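Household Tasks Collection Reaches Its Second Stage

Thursday, April 24, 2025

The Tondmont automation program has moved into the second stage of its household tasks collection, which gathers examples of everyday handling for use in training a learning system. The first stage closed with 2721 accepted recordings. A further 600 are planned for the current stage, which takes in table tidying, wiping and the sorting of small articles.

Members will recall that the program decided last year to record people at work with hand-held grippers before any trials on a robot arm. The operator carries the gripper by hand and completes the task at a natural pace, and the camera on the tool keeps a record of each movement. Several operators have remarked that the work is slower than it looks. A grasp that takes no thought with bare fingers must be planned when only two gripper fingers are available, and thin or soft materials remain the hardest to pick up cleanly.

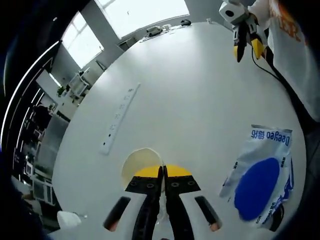 For this reason the second stage gives more time to light and flexible articles, such as wrappers, cloths and wipes packets. These behave differently each time they are touched, and a system that has learned only from rigid objects tends to handle them poorly. Operators are asked to vary the starting position of every article between recordings and to avoid tidying the table beforehand. Ordinary clutter, including cables and power strips, is to be left where it lies unless it presents a hazard.

Recordings in which a grasp fails and is then corrected are to be kept. In the first stage a number of these were discarded by operators who believed they had made an error, and the reviewers at Lehner have asked that the practice stop. A recording should be withdrawn only where the task was abandoned, the tool was dropped, or the camera view was blocked for most of its length.

Review is continuing on the remaining material from the first stage. At present 159 recordings await a second check, chiefly for labelling. The most common fault is a task name that does not match the action performed — "wipe" entered for "fold", for instance. Operators are reminded to confirm the task name before they begin, as correcting it afterwards takes a reviewer considerably longer.

The Trurkbridge site will join the collection once its operators have completed their practice sessions. It has been allotted 400 of the planned recordings, and the balance will be made at Tondmont. Both sites will use the revised Atuvetti task sheet, and earlier copies should be recycled.

Requests for collection sessions may be lodged through the program office. Operators who have not yet signed the updated consent form are asked to do so before their next booking.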